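Zunside draw: jackpot not won, goes over to the next evening

The main prize of the Zunside draw was not won this time, and the full amount goes over to the next drawing. The operator, Sidness, confirmed the result in the evening, shortly after the balls were checked and the sales list was closed. No ticket had all the numbers in the right order.

There were 116 winners in the second class. Each of them receives 50 times the price of the ticket. In the third class the operator counted 3585 winning tickets, which is more than in the drawing before. Sidness did not give a reason for this, but players in our comments had noticed already that many people in Valulport choose numbers from the same local calendar, and this time two of these numbers came out.

The winning numbers are published on the board of every licensed sales point and on the operator's own result page. We do not print them in this article, because in January we had one digit wrong for almost an hour, and some readers threw away their tickets. The result table on our site is now filled only after we compare it with the signed sheet. Please use the table and the sheet together, and keep your ticket until you have checked both.

Where to collect

Prizes of the third class are paid in cash at any sales point in Valulport and Zunside. For the second class you must go to the Sidness counter on Vlachopoulos Street, on the ground floor, with the ticket and a document with your photo. The counter opens at 9 a.m. and closes at 4 p.m., with a break at noon. The line is longest in the first hour. If you come after 2 p.m. you will normally wait less.

The ticket must be signed on the back. A ticket which is torn can still be paid if the long number under the bar code is complete and readable. In this case the counter keeps the ticket for examination and gives you a paper receipt, and the payment comes later by bank transfer. Last month one reader wrote to us that his ticket went through the washing machine in a shirt pocket. He got his money after three weeks — the number was pale, but all digits were there.

Winners have 90 days to collect. After this time the prize is added to the reserve fund, from which the operator pays the special drawings in summer and at the end of the year. A small second-class prize from February is still open. It was sold at the kiosk beside the ferry stop in Valulport, and the owner of the kiosk has put a note in the window.

Change in the evening schedule

From next month the Zunside draw will start at 8:30 p.m., half an hour earlier than now. Sales will close at 7:45 p.m. Sidness says that the new time gives the sales points enough time to send their lists before they lock the door. Many of the smaller shops close at eight, and their owners had to stay inside only for the list.

The afternoon draw stays at 2 p.m. Nothing changes in the price of the ticket or in the number of digits. Tickets that are bought in advance for several evenings remain valid, and you do not need to exchange them, even if the old time is printed on them.

The daily sales list for this drawing contained 1853 tickets with the "any order" option. This option costs a little more and pays less, but it wins also when your digits come out mixed. On our page it is the most discussed topic after the result itself. Some readers play it every day, others say it is a waste of money. We have no opinion here — only please check which box is marked before you pay, as the sales point cannot change it after the ticket is printed.

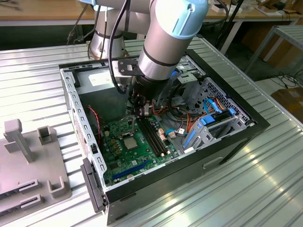 Players who use the option should also know that double digits are paid in a different way. If your number has the same digit two times, there are fewer possible orders, and so the prize is higher. The exact amounts are on the back of the play slip in the small table, in the right column. The table was printed new in spring, and slips with the old table are not accepted anymore at the counter, although some shops still have them lying near the window.

Questions about a result can be asked by phone until 6 p.m. The operator does not call winners, does not send messages about prizes and does not ask for a fee before payment. Several readers have received a text message with the name of Sidness and a request to pay for "release of the prize." This message is false. Do not answer it, and do not open the link. You can show it at the counter on Vlachopoulos Street, where the staff will write down the sender's number.

The next result will be on this page after the evening drawing, at the old time of 9 p.m. Comments under this article stay open until then. Please do not post photos of your full ticket, as the long number can be read and copied by other people.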